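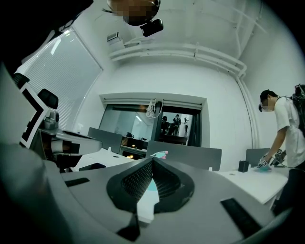
The desk room at Dekness, with the glass partition to the next room.

Office assistant, part-time (16 hours a week)
Dekness, Alemneh building

We are looking for someone to look after our shared office. It has desks, a large window with white blinds, and a glass partition that looks into another room. Both rooms are in use most of the day, so you will be working with people close by.

What you will do
Set out the desks in the morning and clear them at the end of the shift
Open and close the blinds, and wipe them down once a month
Clean the partition glass on both sides
Keep cables coiled and hung up off the floor
Dust the pipes along the top of the wall (step ladder provided)
Check supplies and send the order to Jerner
Book the rooms using Zelis. We will show you how it works.

What we need from you
You should be able to lift a box of paper and be comfortable on a low ladder. Experience in an office, school or shop is useful but not required. You need to read and write English well enough to answer messages and keep the supply list.

Hours and pay
Mornings, four hours a shift, four shifts a week. Pay is $147 a shift. There is a paid trial of 2 shifts before we offer the job. The last person moved to a full-time position in January and the shifts have been shared out among staff until now.

How to apply
Send a short letter and the name of one person we can call to Karim Farah, office manager, by 1 April 2021. A resume is fine but you do not have to send one. Please say which mornings you cannot work. We expect to meet roughly 7 people and will reply to everyone who writes.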